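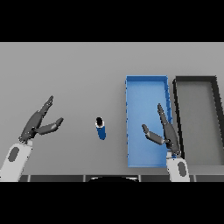 Kaja Vanags wrote to us in May to say she had followed the old version of this section to the letter and still ended up with a sulky pot of starter that smelled like nail polish remover, and would we please put the feeding steps before the storage steps, where a tired person could find them. She was quite right, so we have moved things around. Thank you, Kaja!

Guide > Ollton Bread Crock > Setting Up > Waking and Feeding Your Starter

4. Waking and Feeding Your Starter

Your Ollton crock comes with a sachet of dried Plemley starter, tucked inside the lid. It looks like crumbled crackers and doesn't seem very promising, but please don't throw it out (people do, and then they write to us, and we send another one). The starter needs a few days of attention before you can bake with it, so it's best to begin early in the week if you're hoping for a weekend loaf.

You will need the crock and its lid, a kitchen scale, a rubber band, a spoon with a long handle, and a bag of plain or whole wheat flour. Tap water is fine in most homes. If yours smells strongly of chlorine, fill a pitcher the evening before and leave it out on the counter overnight.

4.1 First feeding

1. Wash the crock in warm soapy water, rinse it well, and let it come back to room temperature.
2. Empty the whole sachet into the crock.
3. Add 40 grams of lukewarm water and stir until the flakes have gone soft. This can take a few minutes and it's a pleasant job with the radio on.
4. Add 40 grams of flour and stir again until no dry patches are left. It should look like thick pancake batter.
5. Scrape down the sides, set the lid on loosely, and slip the rubber band around the outside of the crock at the level of the batter.
6. Leave it somewhere out of drafts until the same time tomorrow.

NOTE: The lid has a small notch in its rim. Line this up with the spout so that gas can get out.

CAUTION: Never clamp or tape the lid shut. A lively starter builds up pressure and can crack the glaze.

4.2 Daily feeding

1. Spoon out and discard half of what's in the crock.
2. Stir in 40 grams of water, then 40 grams of flour.
3. Move the rubber band to the new level.
4. Repeat once a day for 3 more days. In a cold kitchen it can take up to 4.

You may see a great burst of bubbles on the second day and then hardly anything on the third. Keep feeding. The starter is ready when it doubles in height between feedings and smells tangy, a bit like yogurt or green apples.

NOTE: A sharp, solvent-like smell means it's hungry. Feed it twice a day, morning and evening, until the smell goes away. Gray liquid on top means much the same thing and can be poured off or stirred in, whichever you like.

CAUTION: If you see pink or orange streaks, or anything fuzzy, throw the starter away and scald the crock before you start again. Don't try to rescue a clean-looking spoonful from the bottom.

4.3 Before your first loaf

The Timaneo country loaf on the recipe card calls for 600 grams of flour and a good scoop of starter, taken at its highest point. Always leave a couple of spoonfuls behind in the crock and feed them right away. If you bought the Paulauskas rye blend, use a splash more water than the card says, as rye is thirsty stuff.

For keeping your starter in the refrigerator, see section 5.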